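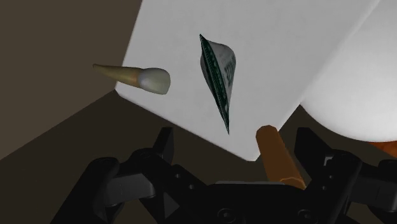
The gripper was the part that took longest to get right, according to one member of the Luklow shared workshop, who tested the design in simulation over several weeks before a single piece was cut. Most of the early versions closed too far to one side, the member said, and it was cheaper to find that out on a screen.

LUKLOW, May – The Luklow shared workshop today released the plans for the Killau arm, a small robot arm meant to be built at home or in a shared shop with ordinary hand tools. The release covers drawings for all parts, a wiring guide, the control software and the simulated test scenes used during the design work. All files are free to download and may be changed and passed on.

The Killau arm is a bench-top machine with a two-finger gripper. It is the workshop's second arm project. The first was dropped last year after the shoulder joint wore out too quickly. The new arm has a wider shoulder bearing and a shorter forearm, and the motor for the wrist has been moved back to take weight off the end.

Work on the gripper was done mainly in simulation. The test scenes are computer-rendered and use loose objects of different shapes, among them an orange cylinder and a crumpled banknote. Builders can load the same scenes, change the finger shape or the grip force and run a trial again before making a part. Members ran 1502 trials with the present finger design. The full log is included with the files, failed runs as well.

Thin and folded objects remain a weak point. The workshop does not recommend the arm for sorting paper, and the release notes list the settings that gave the most trouble.

Bermúdez, a supplier of small motors and bearings, will sell the bought-in parts as a kit. The kit does not include the gripper fingers, which builders make themselves. A builder who already has motors of the right size can use those and skip the kit. Mounting patterns for 3 common motor sizes are given in the drawings.

The workshop estimates that a first build takes over 13 hours, not counting the time needed to make the fingers. The control software is based on Vumero, the workshop's own motion program, and runs on an ordinary home computer.

Luklow will hold 5 evening build sessions for people who want help with assembly. Each starts at 6:30 p.m. Places are limited by bench space and must be booked at the front desk. Builders should bring their own parts and a laptop with Vumero already installed.

Corrections to the drawings can be sent through the project page and will be included in the next set of files.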